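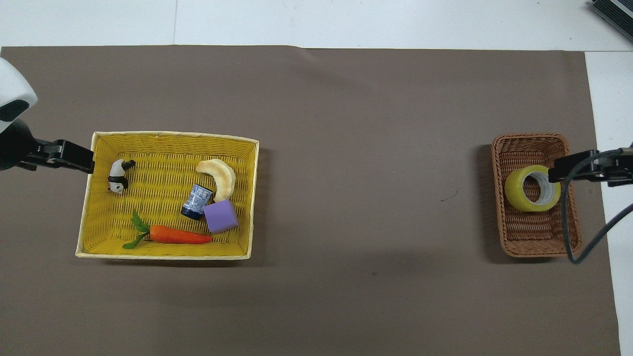

Astero two-basket set, reviewed 1/17/22

I bought these in July to cure the kitchen counter, where mail, keys and dead batteries go to retire. Six months on, the counter is clear and the baskets are a disgrace. I can't blame Astero for that.

The weave has held up fine. The rim snagged one sweater, my good one, naturally. Crumbs settle into the bottom and stay there until you bang the thing over the sink like a tambourine.

The Vaseo set costs $13 more and comes with lids, so you can at least shut the mess away. I'd buy that one next time. Four stars anyway, minus one for the sweater.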